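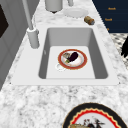 Handout 3: Demonstration notes, simulated manipulation
Visit to the Padell lab, January 2019

1. Task. Move the eggplant from the sink to the counter. The scene is rendered; no hardware is used in this part.

2. Setup. The Domevska policy runs in the Zudidow simulator. Object poses are randomized at each reset. An episode ends at 50 seconds.

3. Results reported by the host. 1000 episodes, 582 successes. Most failures were grasps that slipped on the curved side of the eggplant. Contact with the sink wall was the next largest group.

4. Before the August session, read Cardoso, chapter 2 (contact models), and compute a 95% confidence interval for the success rate.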